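Kalkidan Lemma has been cleaning and resetting shared workrooms in Plelisham for most of her working life. She started at the Aquino building, where she looked after 2 floors, and moved to Brotilcombe when it opened its long tables to the public. I met her there to ask how she keeps a room that so many people pass through in a day.

"I do the tables first," she said. "Floors are what people expect you to start with, but everything on a table ends up on the floor sooner or later. If you sweep first, you sweep again."

Brotilcombe has 697 members, according to the sign-up sheet by the door, and Lemma says the number matters less than the habits. People leave paper behind more than anything else. Receipts, sticky notes, napkins, tissues. She does not get upset about it.

"They have a cold, they're reading something, they put it down and forget," she said. "I did the same thing when I was in school. My mother found them in every pocket."

I asked her how she picks up a used tissue, and she gave me a longer answer than I expected. She wears thin gloves and changes them between tables. She takes the tissue from the top, where it stands up, and doesn't press it flat or ball it up in her hand. It goes straight into a lined bin, which she carries along with her so that she never has to walk across the room holding anything.

"People want to squeeze it," she said. "Why would you squeeze it? It weighs nothing. Hold it and let go of it over the bin."

Her supplies come from a company called Kimov, and she has opinions about those too. The spray is fine. The cloths shed for the first few washes, so she runs new ones through the machine 3 times before she uses them on anything white. White tops show lint, and they also show the gray rings that cups leave if you wait until morning.

The cord holes in desks are another sore point. Crumbs and bits of tissue get pushed into them, sometimes on purpose. She cleans the rims with a dry brush and doesn't spray near them.

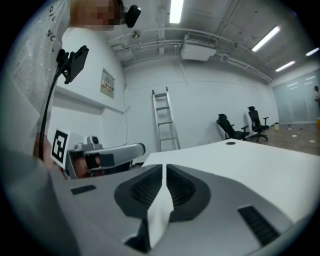 Yeshi Beyene, who runs the front desk and sat in for part of our talk, remembered how things were before Lemma took over. There was one bin for the whole room, and it was behind a door.

"We put up a notice asking people to clear their places," Beyene said. "Then we put up a bigger notice. Kalkidan took them both down and bought more bins."

The bins cost 355 dollars with the liners, and Beyene had to ask for the money twice. They arrived in October. Lemma put them at the ends of the tables, where people could reach them without standing up, and she says her evening round got shorter that same week.

She still does the last round herself - tables, rims, chairs, then the floor. When I asked if she was as tidy at home, she laughed and said her kitchen was all right but I shouldn't look in the car.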